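Textile Care and Construction
Unit 4 handout: Cotton from fiber to finished cloth
Instructor: Lakmal Amarasinghe

Read this before the lab. Bring the fiber chart from Unit 3, since we will use the same terms.

1. The fiber

Cotton is a seed hair. Each fiber is a single cell that grows out of the seed coat, fills with layers of cellulose, then dries and collapses when the boll opens. The collapsed fiber looks like a twisted ribbon under the microscope. Those twists help the fibers grip one another when they are spun.

Staple length means the average length of the fibers in a sample. Longer staple gives a smoother, stronger yarn. Short staple can still be spun, but the yarn is hairier and sheds more lint. Cotton is stronger wet than dry, so it stands up well to repeated washing.

2. Yarn

Carding opens the fibers and lays them in a loose rope called sliver. Combing is an extra step that takes out the short fibers. Drawing and twisting follow.

Twist is given a letter. Hold the yarn upright. If the slant of the fibers matches the middle of an S, it is S-twist. If it matches the middle of a Z, it is Z-twist. Plying usually goes in the opposite direction from the singles, which keeps the yarn from kinking. Cord and rope are built on the same principle with more stages.

3. Weave

Plain weave: over one, under one. Twill: each row steps over by one yarn, leaving a diagonal line. Satin: long floats, few crossings, smooth face.

Denim is a warp-faced twill. The warp is dyed with indigo and the filling is usually left undyed, so the back is paler than the face.
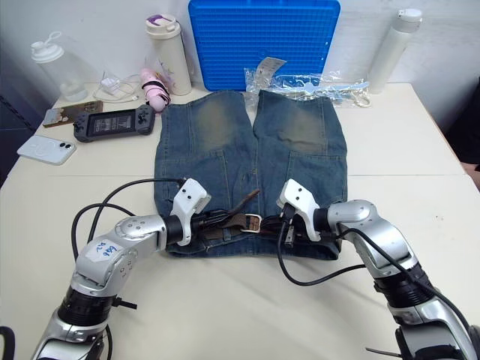
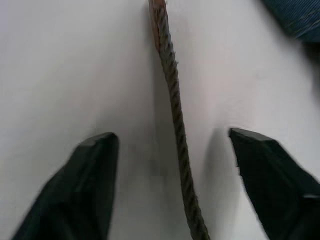
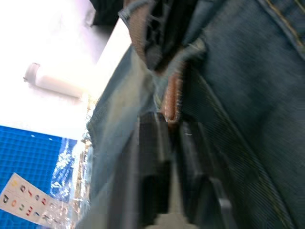 Indigo does not go deep into the yarn. Most of it stays in an outer ring, and the core remains white. Rubbing takes off the ring, so fading starts where the cloth gets the most wear.

4. Lab work

The swatches are in the Dikanden binder, grouped by weave. There are 104 of them, and some 13 have lost their labels. Leave those in the back pocket. The Osero set is for the knits unit and is not needed yet.

For each swatch you are given, record:
Weave type
Warp and filling direction
Twist direction of one warp yarn
Hand (crisp, soft, limp, stiff)

Pull yarns from the cut edge only. Use the pick glass on a flat surface with the light coming from one side.

5. Written work

Write 800 words on how yarn twist affects the feel and wear of a fabric. Use at least two swatches as evidence. Seneviratne, chapter 7, covers crepe yarns and is worth reading first.

Hand in the swatch sheet with the paper. Late sheets go in the tray outside the lab.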